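Ticket 339 – Snack supplies, second floor staff room
Opened: 7 February 2020
Requested by: Jovita Barrera
Assigned to: Guadalupe Ponce, Facilities Support
Status: Pending confirmation

Issue reported
Staff at the Arellano office report that snacks are being left loose on the table beneath the window and that items cannot be matched to the delivery list. The list shows 19 items. The requester asks whether the wrapped bread is part of the order.

Action taken
The supplier, Birar, was contacted and supplied a corrected list. The earlier version omitted the English product names – this accounts for most of the confusion. The bread is entered on the new list as "Indian flying cake flavor" and should be accepted as delivered.

Staff were asked to return sealed items to the white box and to keep personal belongings, including phones, off the table during restocking.
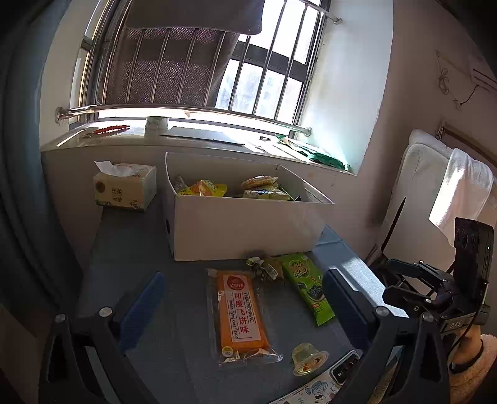 Jacinto Alvarado has requested that jelly cups be stored upright and that seaweed packets be placed where their labels can be read. Both requests are approved.

Outstanding
Karabo Sibiya to confirm the count against the corrected list. The ticket will be closed 2 working days after confirmation is received.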